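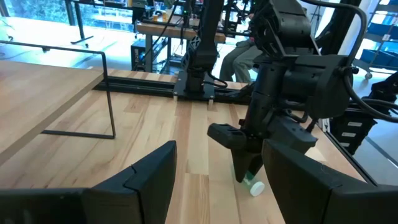
October
Gratlow bottle bench, shared notebook

Back on the bottle shelf, mostly to settle whether color coding is worth the trouble. The Junetti proposal says a person with several prescriptions will find the right bottle faster if the plastic itself carries the information: pink for one thing, green for another, ordinary amber for everything else. I have read it twice and still can't find where they tested it against plain amber with a decent label. They tested it against plain amber with a bad label. I would expect nearly anything to beat a bad label.

So the plan for this round is dull. Mixed bottles on the raised shelf, one or two taken down to the table, put back, and a note on whether whoever is looking can say what went where. No stopwatch yet. I want to know first if the question is any good.

Points from setting up:

The shelf is fine. I argued for a deeper one last month and was wrong. Keeping it narrow forces the bottles into something close to a line, and a line is easier to read than a crowd. It is also low enough that you can look down on the caps, and that brings me to my main complaint.

The caps are white. Pink bottle, white cap. Green bottle, white cap. Amber, white cap. Anyone keeping medicine in a drawer or in a basket on top of the fridge sees caps first and bodies second, and all the money in the Junetti scheme has been spent on the bodies. I raised this and was told colored caps are "a later phase." I've written that down so I can find it again.
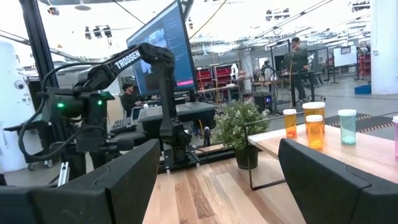
WHERE THINGS SIT

Plant stays on the table. I know there's a view that it should go, but a real kitchen counter or windowsill has something leafy on it and I'd like a bit of competition for the eye. If the green plastic can't hold its own near green leaves, that's a finding. I suspect it can't, from certain angles, but suspecting isn't a finding either.

Bottles by themselves on a clean pale surface are a flattering test. The tabletop and the shelf are the same light wood, and amber looks wonderful on it. Pink too. Put the same bottles on a dark granite counter under a cabinet and I doubt anyone would be so pleased. Bhat has offered us a length of dark countertop and I'd take it, if only to have something to argue with. Need to check it fits under the shelf frame legs before saying yes.

The order on the shelf matters more than I'd allowed for. When two bottles of the same color end up side by side, the color stops helping and you're back to size and label. When they're spread out, you remember "the pink one at the end" and you aren't using color alone any more, you're using place. I can't separate the two with this layout. Whoever wrote the original protocol couldn't either, they just didn't mention it.

Size is another muddle. We have tall ones, short ones and a wide one, and the wide one gets picked out every time I ask anybody to look at the shelf and tell me what they noticed. "The big orange one." Fine, so size wins. I would like to see the whole thing run with identical bodies in different colors, then identical colors in different bodies. That's two clean comparisons. What we've been doing is neither.

Labels: the Drovodetti stock is still undecided. Their sample sheet came with a claim that it peels clean from ribbed plastic. I put one on, left it over lunch and got most of it off with a thumbnail — the rest came away in a gray smear that needed rubbing alcohol. To be fair I only tried it on one bottle. To be less fair, one bottle is what most people will have in their hand.

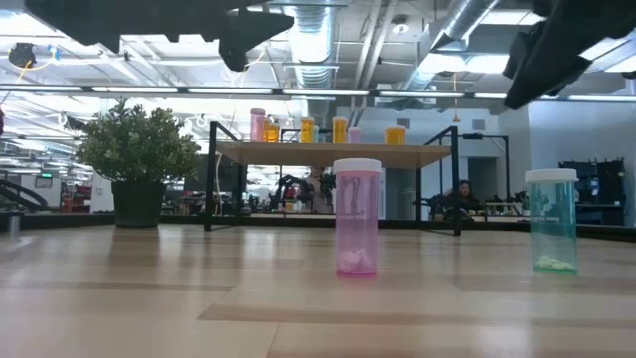

Can you tell how full a colored bottle is without opening it?

Usually, if the plastic is translucent and there's light behind it, but it gets harder when the pills are close to the color of the bottle. White pills in pink plastic are easy. Pale green pills in green plastic take a second look, and with a wraparound label they'd take more than that. If you need to know before a refill, open it.

I think that last point has been undersold. The proposal talks about matching, pills and bottle in the same family of color, as though it were a kindness. For identifying the medicine, maybe. For seeing that you're down to a thin layer at the bottom, it works against you. I'd pick contrast over matching and let the label do the naming.

Other things, in no order:

Putting a bottle back is harder than taking it down. Taking down, you pick a target and go. Putting back, you need the gap to still be the gap, and the neighbors drift. A short bottle behind a tall one may as well be in another room. I'd like a shallow lip or some marks on the shelf surface, pencil would do, and then run it with and without.

Lying a bottle on its side tells you about the cap thread and nothing else. I've seen it suggested as a "storage variant." People do store them that way, in bags mostly, and then every label faces a different direction. Leave it for the bag test.

The sorting sheet is at 294 rows and I don't trust the early ones. "Orange" and "amber" are both in there for what I'm sure is the same plastic, and "teal" and "green" are going the same way. I do it myself. It's a small irony in a project about color names. Before anyone makes a chart, pick one word each and fix the column. I vote amber and green, and teal can go. Give it 10 minutes at the start of the next session, before anything gets moved.

Purchase request 823 is for 200 colored bottles. I've asked for it to be held. If the identical-bodies comparison goes ahead we need one size only, and the request as written is a mix. If it doesn't go ahead, I don't see what we'd do with that many.

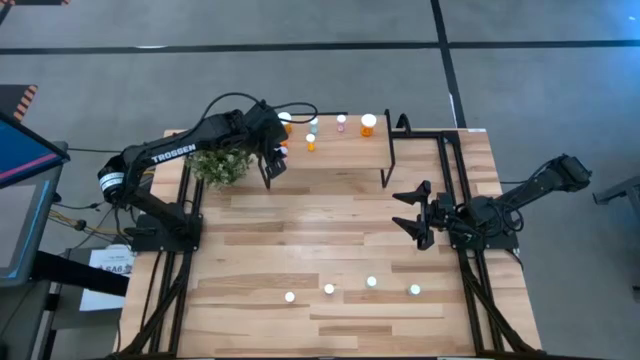

Raised shelf with six small containers on top.

Still open: caps, pencil marks, the Bhat countertop, a second try with the Drovodetti label on a smooth bottle. I've moved the caps to the top of the list and would be glad to hear a reason they shouldn't be there. "Later phase" doesn't count as one.

Rubbing alcohol is nearly out.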